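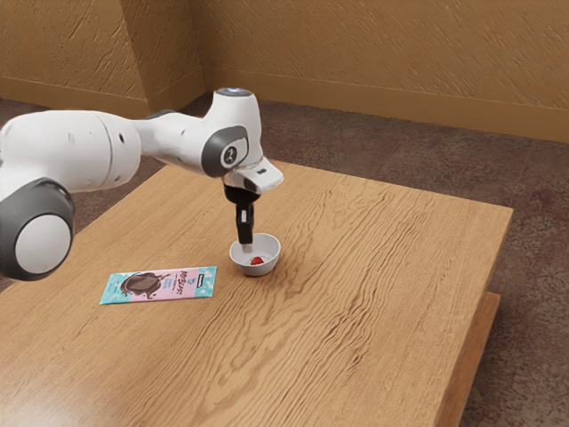 **FOR IMMEDIATE RELEASE, January 2019**

The Thygesen School robotics club has its spring project, and it's small. Fruit-sized. Twenty students, most of them new to programming, are teaching a simulated arm to move food around a table without squashing it, and they'll show the results at the Prodham Student Automation Challenge this October. Everything happens in software for now. Current task in the simulator: one strawberry, one white bowl, gripper down inside the rim next to the fruit. The chocolate bar lying on the table is part of a later task. Club members voted for strawberries over eggs, by a lot.

**Murier Cup, student division**

The club is entering the Murier Cup, the Challenge's division for school teams that have never competed before. Eight teams. Each one gets the same simulated arm, same table, and a list of objects that stays secret until the morning of the event. Teams write their own control code. No remote driving once the clock starts.

Scoring, short version:

- 60 points possible per round
- points for a clean pick, more for a clean place
- fruit has to end up where the task sheet says, not near it
- penalty for hitting the bowl, the table or anything else
- a full restart costs the team the round

Teams that finish early can try a bonus pick. Nothing lost if it fails.

**How the club works**

Meetings are after school in the computer lab, plus one long weekend session a month. Students are split into four groups: motion, grasping, vision and test. The groups rotate, so everybody gets a turn writing code that breaks somebody elses code.

Test group keeps the log. As of this release it holds 1,232 simulated attempts, every one with the object, the start position, the gripper settings and a one-line note. Some notes are useful ("closed too early, fingers hit rim"). Some say "no." The club has asked for better notes.

"Picking up a block is week one," said Signe Laxdal, club advisor. "Then you hand them something round and soft in a bowl and the whole plan falls apart. The fingers have to come down between the fruit and the side of the bowl, and there's not much room in there. They argued over approach angle for an entire meeting. I went and got coffee and they were still at it when I came back."

Laxdal teaches math and started the club last fall with a borrowed projector and a sign-up sheet. She says the log is the part she's proudest of.

"I can read it and see the day the grasping group figured out they should slow down," she said. "It's right there. Attempts get longer and the notes get shorter."

**What's next**

Before the end of the school year the club plans to:

- finish the strawberry task from random start positions
- move on to flat packages, chocolate bar first, which need a totally different grip
- put two objects in one run, with the arm choosing the order
- write a guide for next years beginners

Flat objects are expected to be harder. A wrapper lying on a tabletop leaves very little for two parallel fingers to hold, and the motion group wants to try nudging it to the table edge. The grasping group does not like this idea. Both versions will be tested and logged and the better score goes to competition.

The vision group is also changing table textures and lighting in the simulator, so the code doesn't get too used to one look. Wood grain has been a headache, the early program kept reading dark streaks as edges.

**Open lab**

Families and local press are invited to the club's open lab this spring. Students will run the strawberry task live, take questions, and let visitors place the bowl themselves before a run. Younger brothers and sisters welcome. Date to be confirmed wiht the school office, please check the club page.

The club is also looking for:

- used desktop computers with a working graphics card
- a mentor with C++ or Python experience, one afternoon a week
- help with travel costs for the October event

**About the Thygesen School Robotics Club**

Student club, open to all grades, no experience needed and no fee. Works in simulation first so that every student can run code on the same day they write it. Members come from regular classes, not a special program.

**About the Prodham Student Automation Challenge**

Yearly contest for school teams in simulated and physical robotics. The Murier Cup is its first-year division. This year's event is held at Denia Hall.

**Press contact**

Signe Laxdal, club advisor
Thygesen School, main office
Interviews with students need a signed parent form, allow a few days. Screenshots from the simulator and a copy of the attempt log available on request.

\###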